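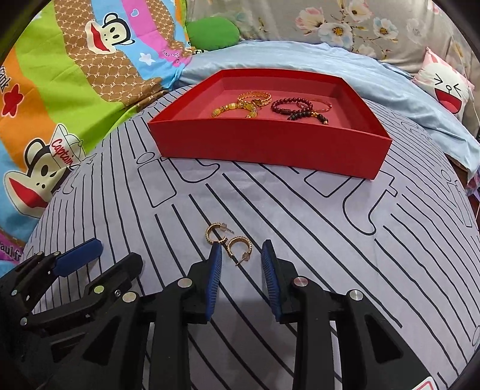
Felo hand-held gripper, pair - review
Posted February 21, 2023 by Solange Perron

I bought the Felo as a pair, left and right, to record small-object tasks for a sorting project. I had been using an older set from Utus, and the main complaint there was jewelry. Rings and earrings slid out of the jaws or shot across the bed. I have had the Felo for 14 days and used it most evenings.

The linkage arms are molded plastic with triangular cutouts, and the pads are blue rubber with ridges. The linkage turns on silver pivots. Mine arrived with one pivot too tight on the left unit, so the fingers closed unevenly until I backed it off a little.

Beaded bracelets are easy. The ridges catch between beads and the bracelet hangs from the jaws without slipping. Stiff bangles are fine if you take them by the band and come in from the side. Small hoop earrings are the real test. I did 60 pickups with hoops lying flat on a sheet, moving them into a shallow tray, and 7 failed. Most of those were on soft bedding, where the pads pushed the hoop down into the cloth. It helps to grab across the hoop and leave the post alone. With the Utus I stopped keeping score.

Stud earrings I can't recommend it for. The pads are too thick at the tip. Lavoie sells a thinner pad that is supposed to fit, but Aaliyah Arsenault tried a set on hers and they peeled after a week, so I haven't ordered any.

The camera view is very wide. You get both grippers and most of the work area, with dark corners and straight lines that bend near the edges. I got used to it. If you need to measure anything from the video, plan on calibrating first.

Weight is okay for around 83 minutes, then my wrists want a break. The trigger spring is stiff and there is no way to adjust it. The manual is one folded sheet and skips pad replacement completely.

Postberg had the pair in stock and shipping was quick. Spare pads are sold separately, and they told me the next batch comes in May.

Four stars. I took one off for the spring and the manual.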